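Week 2 handout: teaching by demonstration
August 3, 2020

## Two ways to record

**Hand guiding.** You put the arm in free mode and move it yourself. The joint angles are logged as you go. It suits slow work with one object. Keep your own hands out of the camera's view where possible, or the learner picks them up as part of the task.

**Remote control.** You stand back and drive the arm with the Tetar handset. There is a short lag, and you lose the feel of contact, so approach from above and close the gripper late.

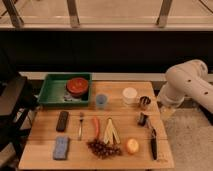 For the tabletop exercise each pair records 10 demonstrations, 5 by each method. Use the same object and the same goal throughout, but change the starting position every time. A set in which the object always starts in one spot teaches the arm that spot and little else.

Discard a run if you:

- knock over something you weren't meant to touch
- pause for more than 2 seconds in mid-air
- regrasp after a failed lift (save these separately, we use them in week 5)

Name files as in the Clovlow sheet issued in May. The Ikberg viewer won't open anything with spaces in the name.

Reading before the lab: Vakulenko notes, section 2, up to the part on time alignment.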